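# Plate, tray or board? Where food sits and why

Notes for the kids' kitchen page, Bundbridge – 08/06/2011

OK so. You're hungry. You grab a snack. Now where do you put it? Plate? Tray? Cutting board? They're all flat. They all hold food. But they do different jobs, and once you know the jobs you'll start noticing them everywere.

## The plate

Look at a plate from the side some time. Not flat at all! The middle dips down. That dip is called the well. The edge part is the rim.

The well is for the food. Round things roll – peas, grapes, little oranges – and the dip sends them back to the middle. The rim is for your thumbs. Clean thumbs, no gravy.

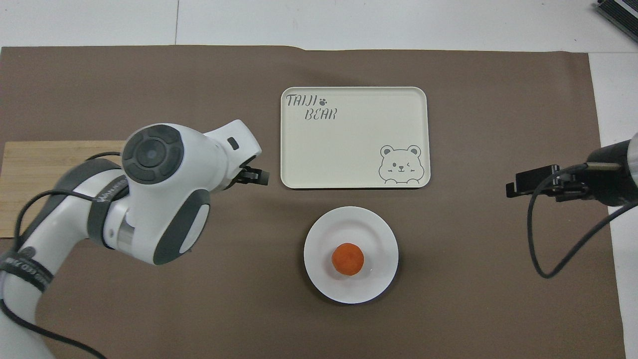 **Why are so many plates round?**

Mostly because of how they were first made. A potter puts wet clay on a wheel, the wheel spins, and a spinning lump turns into a round shape. Also a round plate has no corners to chip. Square plates came along too, but the corners get bumped in the sink.

## The tray

A tray is for carrying. Big or small, it has a raised edge so things don't slide off when you walk. Trays often have straight sides. Straight sides fit next to each other on a shelf with no gaps. Try it with circles – you always get gaps.

Rounded corners help too. Crumbs hide in sharp corners. A rounded one, you wipe once and done.

Some trays have a picture on them, like the TAIJI BEAR one with the bear and the paw print. Doesn't help the food any. Does make you want to use that tray.

## The cutting board

Now the board. No dip, no raised edge needed. Flat so the knife meets the board all the way along. If you cut on a plate the knife skids, and the plate can scratch, and the knife goes dull fast.

Lots of boards are bamboo. Bamboo is a grass! A very tall, very hard grass. It's hollow in the middle so you can't just slice a wide board out of it. People cut it into strips and glue the strips side by side. Look for the lines.

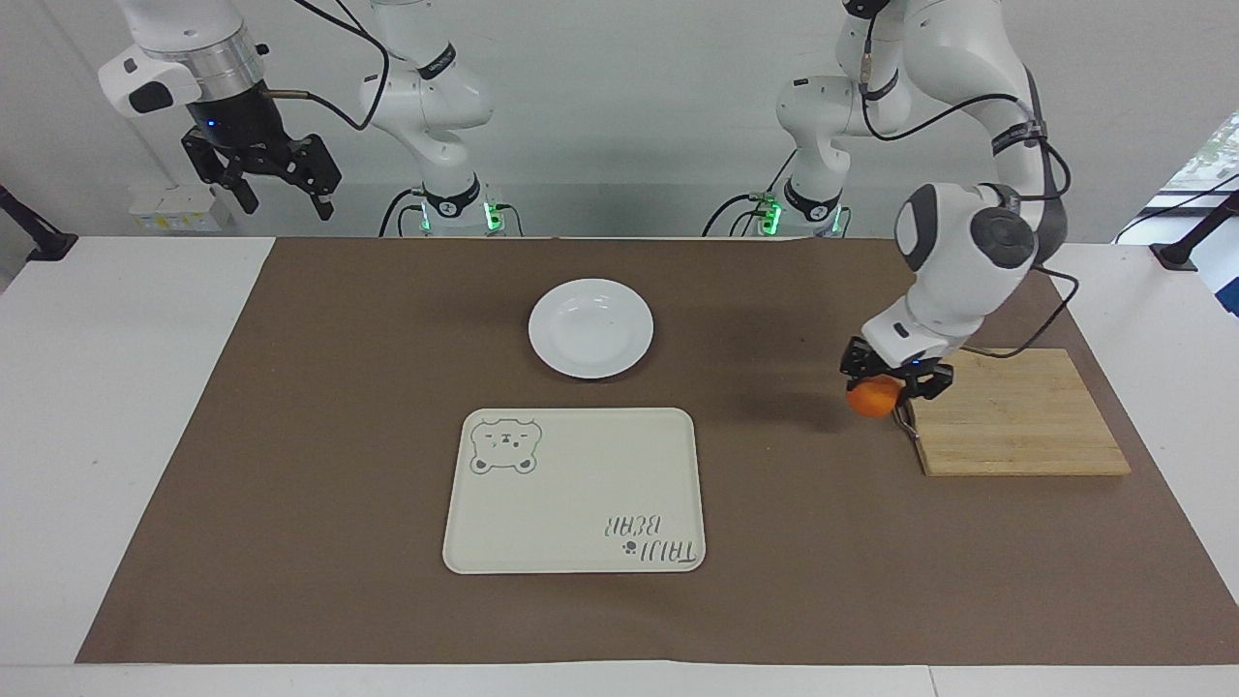

Marit Söderlund wrote in to say that her bamboo board split right down a line after a night in the sink, and could we please tell everyone not to soak them. So – don't soak them! Wash, dry, stand it up on its edge.

## Try it at home

You need a plate, a tray, a board and one small orange. Ask a grown-up first if it's the good plate.

1. Put the orange on the plate. Tip the plate a tiny bit. Where does it roll?
2. Same with the tray. Does the edge stop it?
3. Same with the board. Be ready to catch.

Do each one 4 times and write down what happend. A paper mat underneath is good, less mess to wipe.

Then peel the orange and eat it. Peel goes in the compost.

Words to keep: **well**, **rim**, **bamboo**.

Next page is bowls – Elsa Åberg is doing that one, should be up in February.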